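Clarkach Boxes: teleoperated cardboard handling

README, last touched in September

What it is

Clarkach Boxes is a set of 991 demonstrations in which a person steers a robot arm through small chores involving cardboard boxes: opening flaps, closing flaps, nudging a box square, and pressing down tape that would prefer to be elsewhere. Most were recorded by remote control. The rest were led by hand, with the operator holding the arm and walking it through the job like a reluctant dance partner.

Who did it

Operators: Carola Wendt, Asif Mengal and Uwe Reuter. Pauline Marsden wrote the task prompts and has asked that complaints about "tidy the box" being vague go to Benedikt Kröger, who approved it.

Layout

demos/remote — leader arm episodes
demos/hand — hand-led episodes
notes/ — operator remarks, unedited, occasionally rude
splits/hirano.txt — the training split
splits/kulelach.txt — held-out boxes, do not train on these (we will know)

Each episode has joint positions, gripper opening, wrist video and a one-line instruction. No episode runs past 60 seconds. If the flap hadn't moved by then, the operator pressed stop and had a biscuit.

Known problems

Motion blur. The wrist view smears when the operator hurries, and printing on the boxes often can't be read. Please don't build a label reader on this.

Tape. It dangles, it folds over on itself, it catches the light. We left it in, as real boxes have it too.

Idle starts. Many episodes open with the fingers apart while the operator makes up their mind. Trim these if you like — Asif thinks they teach patience.

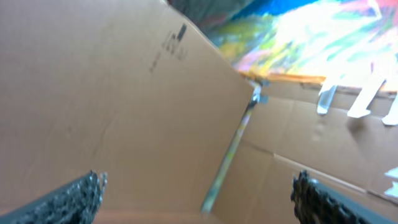 Wrist view: gripper open below a tall flap, strips of white tape hanging from the rim on the right.

Hand-led episodes have jerkier paths than remote ones and a slightly different zero for the gripper. Run the Brernemum script before mixing the 2, or your policy will close on thin air with great confidence.

Success labels

Marked by the operator straight after each attempt, then checked by someone else. Where they disagreed, the label is "unsure". Uwe disagreed a lot.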